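Hollis Student Robotics Club
Minutes of the general meeting, 22 March 2019

The meeting opened with a quorum. Minutes of the previous meeting were approved with one correction: the spare battery order was placed with Kurkar, not with Kondton.

1. Slipper task

The task for the Zostdale student competition is to pick up a pair of slippers from the floor and set them down side by side, toes facing the same way. The demonstration group reported on recording with the two hand-held grippers. The group has agreed to start every run with the pair on open floor, clear of the desk legs. Slippers are to be placed at a new angle each time.

The group asked for a second pair in a dark color. Approved.
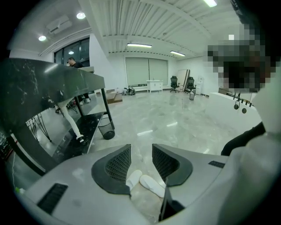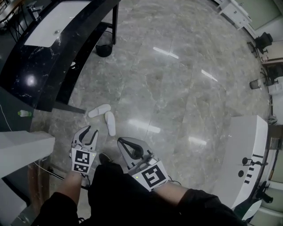
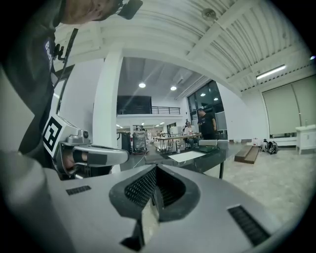
Hollis Student Robotics Club, Demonstration Group

2. Recording target

Members discussed how many runs are needed before training starts. The entry plan written in December calls for 2000. The software group asked that the first 40 be checked before anyone records more, so that a bad calibration does not spoil a full batch. Agreed.

Runs where a marker panel is covered by a sleeve or a hand should be thrown out and repeated. One member asked if these could be kept for testing. The software group will look at a few and report back.

3. Floor reflections

The floor is shiny and picks up long streaks from the ceiling lights. There was a question about whether to record with part of the lighting off. No decision. The demonstration group will record 20 runs with reduced lighting and label them separately. These do not count toward the target.

4. Equipment

Finger pads are to be wiped before each session. The sign-out sheet has not been filled in regularly and members were reminded to use it. Grippers go on the charger at the end of the session, including when another group is due in afterward.

The request to buy a set of replacement pads from Kondton was tabled until a price is received.

5. Zostdale entry

The entry form is complete except for the team list. Members who want to travel need to give their names to the entry group before the next meeting. The form allows 2 operators and does not permit a change of operator during a round. Practice for operators will be held after regular recording sessions.

6. Other business

The club page still shows last season's task and will be updated by the demonstration group.

Next meeting: same room, same time. The software group will present the results of the calibration check first. Meeting adjourned.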